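How to Dry Apples at Home in the Oven or a Dehydrator

Updated September 2026

We get two boxes of seconds from an orchard outside Lornport every May, and most of them end up dried. Dried apple keeps for months, takes up hardly any room in the pantry and goes into lunch boxes, muesli and damper without any fuss. You don't need a dehydrator. I used a fan-forced oven for years before I bought one, and the method is the same apart from the timing.

Choosing the apples

Firm apples dry best. Floury ones fall apart when you slice them and come out dusty. I use Pink Lady, Fuji or Granny Smith, depending on what's in the box. Granny Smiths stay quite tart after drying, so if it's for kids you may want something sweeter.

Bruised apples are fine as long as you cut the brown bits out. Don't use anything with mould on it, even if it looks like only a spot. Mix varieties if you have to, but keep them on separate trays. They won't finish together.

What you need

A sharp knife or a mandoline
An apple corer
A large bowl
Lemon juice or ascorbic acid powder
A clean tea towel
Wire racks that fit inside your oven trays, or dehydrator trays
Glass jars with good lids

A 2 kg bag fills my oven, using three racks. It will shrink down to a couple of medium jars.

Step 1: Wash and core

Wash the apples in cool water and rub them dry. Shop-bought ones are often waxed, so use warm water on those and give them a bit of a scrub.

Core them whole, before slicing. Stand the apple on its base, push the corer straight down through the stalk end and twist. If you miss the middle you'll leave bits of the hard seed case behind, and they're unpleasant to bite on once dry. Have a look through the hole and trim anything that's left with the tip of a paring knife.

Peeling is up to you. I leave the skin on. It goes a little chewy but it holds the ring together, and it saves a lot of work.

Step 2: Slice

Lay the apple on its side and cut across it into rings. Six millimetres is a good thickness. Thinner than that gives you something closer to a chip, and thicker pieces are more leathery and take a good deal longer. Evenness matters more than the exact measurement, because thin rings will be brittle while the thick ones are still soft in the centre.

If you're using a mandoline, use the guard. My neighbour Florêncio Patrício does his with a bread knife and gets them more even than I do, so don't rush out and buy anything.

Step 3: Stop the browning

Fill the bowl with a litre of cold water and the juice of one lemon. Drop the rings in as you cut them and leave them for 10 minutes. Any longer and they take on water, and that all has to come out again in the oven.

Drain them and pat both sides dry with the tea towel. Skipping the dip does no harm if colour doesn't bother you -- the apple just ends up tan.

Sprinkle on cinnamon now if you want it. Sugar isn't needed and makes the racks sticky.
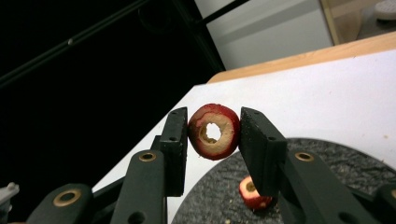
Step 4: Dry

Oven: set it to its lowest fan-forced temperature, ideally 70°C or under. Put the rings on the racks in a single layer without overlapping, and prop the door open slightly with a wooden spoon so the steam can get out. Keep small children and pets away while the door is ajar. Allow 6 hours, and swap the racks top to bottom halfway through. Turn the rings over at the same time.

Dehydrator: set it to 57°C and start checking at the six-hour mark. Thick slices or a humid day can stretch it out to 10. Most units don't need the rings turned, but the trays nearest the fan usually finish first.

Step 5: Test

Take out a ring and let it cool completely. Warm apple always feels softer than it is. Tear it in half and squeeze the torn edge. There should be no beads of moisture. It should bend and feel like soft leather.

Step 6: Condition and store

Once everything is cool, fill the jars loosely, put the lids on and leave them on the bench for a week. Shake them once a day. This evens out the moisture between the drier and softer pieces. If you see condensation on the glass, put the lot back in the oven for another hour or two. If you see mould, throw the jar out.

After that, pack the rings down firmly and store them somewhere dark and cool. Ours keep for six months in the cupboard and longer in the freezer. Kalliopi Stefanou wrote in from Saltau to say hers went soft over a wet summer, and smaller jars fixed it -- each one gets opened fewer times before it's empty.

To use them in baking, soak the rings in hot water or tea for 15 minutes and drain well. Keep the soaking water for porridge.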